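Monau Hand Units, Pair
Jestix workplace automation / Teaching equipment

Price per pair: on request
Weight, each unit: 553 g
Updated 2023-05-21

The Monau Hand Units are a pair of hand-held grippers for teaching routine work to a robot. A worker holds one in each hand and does the job the way it is normally done. The recording goes to the Ovach software, where it is sorted, checked and used for training. No programming is needed from the person holding the units.

They are sold to workplaces that already have a robot or have one on order. Typical jobs are opening and closing doors, moving parts between trays, clearing a bench at the end of a shift and putting tools back in their places.

What is in the case

Two hand units
Marker cubes, one per unit, plus one spare
Finger pads, soft, four spares
Charging cable and wall adapter
Printed quick guide

Who does the teaching

We recommend that the people who do the job now are the ones who record it. They know that the stockroom door sticks and which tray has to come out first. An outside installer will usually miss these things, and the robot will miss them too.

Recording takes time away from the normal job, and this should be planned. A simple task needs at least 100 clean recordings. A door with a lever handle took our own staff 185, counting the ones we threw out. Give people a set block of the shift for it and don't add it on top of a full day's work.

Ysaline Royer, who runs training for Jestix, asks each site to write down before the first session what the robot will take over and who will look after it. On most sites the tasks handed over are the short, repeated ones. The work that comes in their place is checking recordings, clearing stops and deciding when a task needs to be taught again. That work should be in somebody's job description, with hours against it.

Recordings and privacy

Hand and marker positions are stored by default. Video is stored only if the site turns it on. Staff names are not attached to recordings, and Ovach does not report speed per person. We get asked about this on nearly every visit, so the setting is shown on the first page of the software where anyone can read it.

Working with doors and handles

Start with the door shut and stand close enough to reach the handle without leaning. Bring the finger of one unit up to the lever and keep the other hand free of the door's path. Keep both cubes uncovered — a sleeve over a cube will spoil the recording. Press, pull or push as you normally would, then let go and step back before ending the take.

Vary the starting position a little between takes. If two people use the same door every day, have both of them record it.
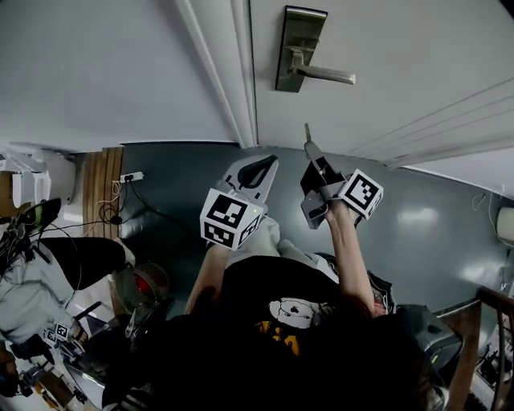
Care and spare parts

Wipe the finger pads with a damp cloth after use. Do not use solvent on the marker cubes, as the print will lift. Replace a cube if any face is scratched or peeling. Cubes from the older Sung set fit the same mount but need to be registered again in Ovach before they will work.

Battery life is 33 minutes of steady recording. Most sites stop before that anyway, and we suggest changing hands or people at each charge. The units are light, but holding them up at handle height gets tiring.

Spare pads and cubes ship in packs of two. Orders placed in the second half of December go out in the new year.

Not included

Robot, robot mount, Ovach license, on-site training. Ask for these on the same quote if you need them.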